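Getting gray smudges out of an off-white tablecloth?

koyama_y
Felden cotton, bought in April. Washed it 3 times and it still looks like a map of somewhere damp.

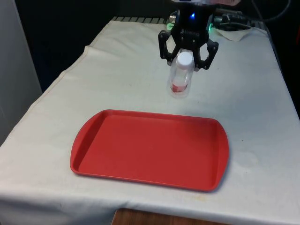
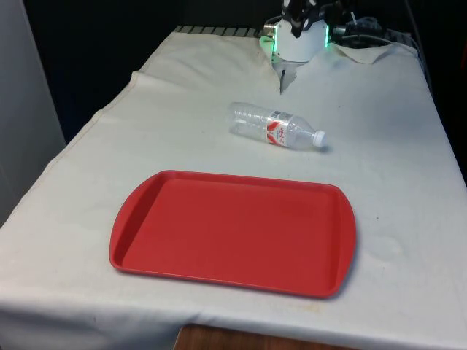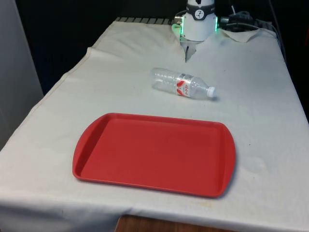
Red tray, clear bottle, smudgy cloth in all three.

stitilov8
Oxygen bleach, overnight soak. Done.

Honda_A
Please don't soak overnight, you'll weaken the hem. One hour, then dish soap on the marks.

stitilov8
I've soaked mine overnight for 5 years. Hem's fine. My marriage, less so.

tomomi.h
Dye it gray and tell guests it's linen.

koyama_y
Tempting. Trying the one hour first, sorry stitilov8.

stitilov8
See you tomorrow night, then.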